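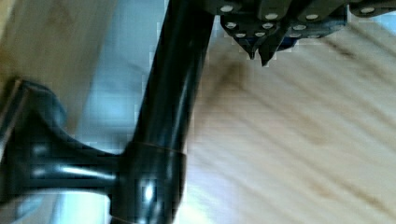 Photo: Felicidad Javier

Kallio Wood Soap, unscented, 18 oz bottle

I've been selling floor and table soap out of the shop long enough to have opinions, and this is the one I use at home. I started with it on my kitchen table (pale wood, three kids, you can imagine), and when that bottle ran out I did the stairs with the next one.

You mix a capful into a bucket of warm water, wring the cloth out well and wipe with the grain. Let it dry. Do it again the next week. The first couple of washes won't look like much, so give it a month before you write to me! Old wax has to come off first or you'll get streaks.

It's fine on oiled or soaped wood. Please don't use it on shellac. Donal Mac an tSaoi tried it on his mother's sideboard and we had a long phone call about that.

There's a white version too, the Kallio Isora, which leaves a little pigment behind and keeps pine from going yellow. I'd skip it on oak or walnut.

Price: $14 a bottle, or $54 for a box of four
Item no.: 1027
Scent: none (well, it smells like soap)
Goes with: Judberg cotton cloths, Zurkness soft brush

Orders in by noon go out the same day, except Tuesday, when I'm closed. The bottles can go thick and cloudy if they sit on a freezing porch in November. Bring them inside, let them warm up overnight and shake. Refills at the counter if you bring your own bottle, and please rinse it out first.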